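Fliradus Baseball Club Names Waraporn Phromma Manager, Sets Home Schedule

KAEWKLA - The Fliradus Baseball Club has named Waraporn Phromma as its new manager. Phromma has been the club's bench coach for the past two seasons and also ran its infield program. She takes over right away and will lead the team through spring tryouts, the preseason and the full 48-game league schedule.

Phromma replaces Virgil Mihăilă, who is moving to the front office as director of baseball operations. Mihăilă managed Fliradus for six seasons and took the club to the league playoffs in three of them. He will handle player signings, scouting and the club's working agreement with the Jellon summer academy.

"Waraporn has been making half of the decisions in our dugout for a while now," Mihăilă said. "She set our defensive positioning last year, and she was the one who moved our second baseman to short in June. The players know her and they know how she works. I am glad to hand her the lineup card."

Fliradus finished last season 2 games out of the final playoff spot. The club led the league in double plays but was near the bottom in on-base percentage, and it lost nine games by one run. Phromma said getting more runners on base will be the main job of the preseason.

"We swung early in counts and we made it easy for the other pitcher," Phromma said. "I want longer at-bats from the bottom of the order. We will work on that every day in camp. The pitching was good enough to be in the playoffs last year, and most of those pitchers are coming back."

Pitching coach duties will be split during the preseason while the club finishes interviews for that position. An announcement is expected before camp opens. Hitting and outfield coaches from last season will return.

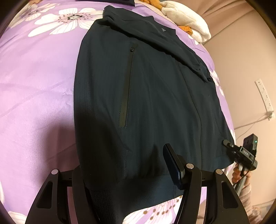 The club also released its home schedule. Fliradus will play 24 home games at Nesier Field, beginning with a Saturday opener at 1:05 p.m. against Kaewkla Junction. Weeknight games will start at 6:35 p.m., a half hour earlier than last season. The change was made after season ticket holders asked for earlier finishes on school nights. Sunday games stay at 1:05 p.m.

Nesier Field seats 2,532. Work on the third base side of the park will be finished before the opener and adds 224 of those seats, in a covered section behind the visitors' dugout. The section replaces the old picnic deck. Group picnics will move to the grass area past the left field foul pole, and groups that had already reserved the deck will be contacted by the ticket office with new locations.

The club will also replace the bullpen mounds and the warning track surface in right field, where water has collected after heavy rain. Three games were called off last season because of conditions in that part of the park. Drainage pipe was put in under the track in October.

Parking remains free in the north lot. The south lot will be closed to the public on game days and used for team buses and deliveries. Gates will open one hour before first pitch for all games.

Season tickets are on sale now. Holders from last season have first choice of their old seats until the end of the month, after which any open seats will be offered to people on the waiting list. Single-game tickets will go on sale at the Nesier Field box office two weeks before the opener. Prices for the lower and upper sections are unchanged. Tickets in the new covered section will be sold at the lower section price this season.

Open tryouts will be held at Nesier Field on the first weekend of camp. Players must be 18 or older, must bring their own glove and cleats, and must sign in by 8:30 a.m. Pitchers and catchers will work out first, followed by infielders and outfielders. Forms are available at the box office and can be filled out on the morning of the tryout.

About the Fliradus Baseball Club

The Fliradus Baseball Club plays independent league baseball at Nesier Field in Kaewkla. The season runs from May through August. The club and the Jellon summer academy run youth clinics at the park when the team is on the road.

Media contact: Fliradus Baseball Club front office, Nesier Field, Kaewkla. Interview requests for Waraporn Phromma and Virgil Mihăilă should be made through the front office by noon on the day before.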